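Search this site
Reviews
Go

Statar Glide Trainer: A Season on a Slide Board

I bought the Statar Glide Trainer in November with my own money, and I want that on the record before anything else. The reviews I read beforehand were written by people who'd had it for a weekend. Most of them had been sent one. They all liked it.

I'm a recreational ski racer, masters level, middle of the results sheet on a good day. My trouble has always been the bottom third of a giant slalom course, where my legs go and I start standing up between gates. The Statar people say their slide board fixes this. Their box says it "builds the legs that win the last ten gates." I have now done 7 weeks on it, four sessions a week, and I've got some opinions about that sentence.

What you get

A slick board that unrolls, two end bumpers, a pair of booties that go over your shoes, a bottle of polish, and a code for the training app. You push off one bumper, glide across, catch yourself on the other, and go back. Speed skaters have trained this way for decades, and there's nothing new in the idea. You can make one yourself out of countertop material and two-by-fours, and people do. So the question is what the extra money gets you.

Setting it up took me 20 minutes the first time, and most of that was fighting the curl out of the board. It had been rolled tight for shipping and it wanted to stay rolled. The booklet says to leave it flat overnight. Mine took four nights with dumbbells on the corners, and one end still lifts a little when the room is cold.

The bumpers are the best part of the kit. They're angled, so your foot lands against a slope and your ankle isn't slapped sideways into a wall. I've used a gym board with square bumpers and my ankles complained for days. These never bothered me. They do creep, though. The grip strip underneath is fine on rubber flooring and poor on wood, and by the end of a hard set I'd find the whole board had walked toward the door.

How it feels

The first minute is fun. The second minute is not. If you've never done one of these, the burn shows up on the outside of the hip before it gets to the thighs, and it's close enough to what I feel late in a course that I can see why coaches like it. It is not skiing. There's no edge pressure building under you and no rut trying to throw you out the back. You're pushing sideways against something that doesn't move, and in a turn the force comes to you.

Statar blurs that difference in its marketing. The app has a "race mode" that plays gate sounds and asks you to glide in time. I used it for three sessions and turned it off. The beeps run at one rhythm for the entire course, and no course setter I've ever raced under sets a course like that. If you want timing work, put on a metronome and change it yourself.
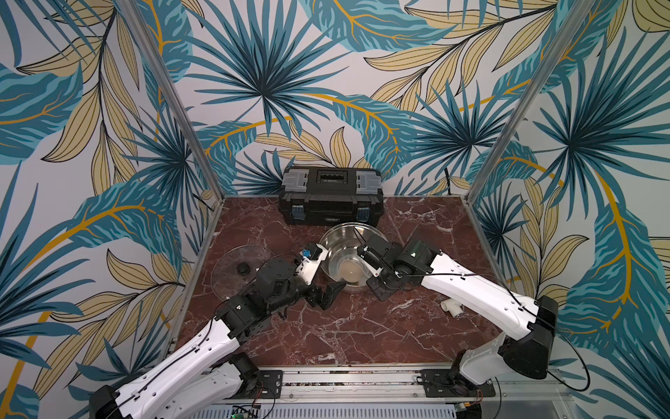

Palm-leaf walls and a red marble top, with two robot arms at work.

The app

I'd skip it if you could, but the warranty registration goes through it. It wants an account, a height, a weight, a goal and permission to send notifications. It then sends notifications. On my first Monday with the thing I got one before six in the morning telling me my rivals were already training. My rivals are mostly retired dentists.

It counts glides through your phone's motion sensor if you wear the phone in a waistband, and the count is junk. I did a session with my own tally and came out at 640. The app gave me 708. I don't know where the extra ones came from. Maybe it liked how I got up off the floor. The trouble is that it builds your next workout from the number, so if the count runs high, the plan gets ahead of your legs. By week three it was asking for sets I couldn't finish with decent form, and sloppy form on a slide board is how you tweak a groin.

There's also a paid tier. I didn't buy it and can't tell you what's behind it.

Durability

The surface has held up better than I expected. There are fine scratches in the middle, none of them deep enough to catch. The booties are another story. The left one began to wear through at the toe in week five. Statar sells replacements as a pair only, at a price I think is cheeky for what amounts to a sock. I switched to the Cetine overshoes a teammate had lying around and they slide just as well. They're a bit slower with fresh polish, which I've come to prefer.

The polish runs out fast. The booklet tells you to use it before every session. I did that for two weeks, then cut back to once a week and noticed very little difference. A clean board matters more. Dust and dog hair slow it down right away.

Compared with the others

I borrowed the Joo board for a few days to have something to put next to it. It's shorter, with a fixed width, and it stays flat from the first minute since it doesn't roll at all. It folds in half, and there's a seam you can feel under your foot on every pass. Some people won't care. I couldn't stop noticing. The Joo costs less, and it comes with no app, and I count that in its favor.

The Elilska is the one they have at my gym. It's heavy, wide and square-bumpered, and I wouldn't want to carry it up a flight of stairs. If you have a garage and it's going to live there, the surface is the fastest of the three.

Did it help?

This is where I get stubborn. I felt stronger at the bottom of the course this season. My times in the lower section were better at our home hill. I also lost a few pounds, had my boots refitted, and slept properly for once because my work schedule changed. I can't tell you which of those did it, and I don't believe anyone who says their one gadget took a second off their run. Statar prints three such claims on its sales page, none with so much as a hill name attached.

What I can say is that it got me doing sideways leg work four times a week, which I've never managed with lunges. That's worth something. Whether it's worth the asking price over a homemade board depends on how much you value those bumpers.

Good: angled bumpers, tough surface, easy to store once it finally lies flat.
Bad: the curl, the creeping on wood floors, the booties, the app from top to bottom.

I'd pay two thirds of the price without complaint. At full price I'd wait for spring, when this sort of thing usually goes on sale, and spend the winter on the gym's board. If you do buy one, throw a yoga mat under each end and ignore race mode.

Rating: 2 stars for the app, 4 for the board. Call it 3.

Contact | Copyright, all rights reserved | Back to top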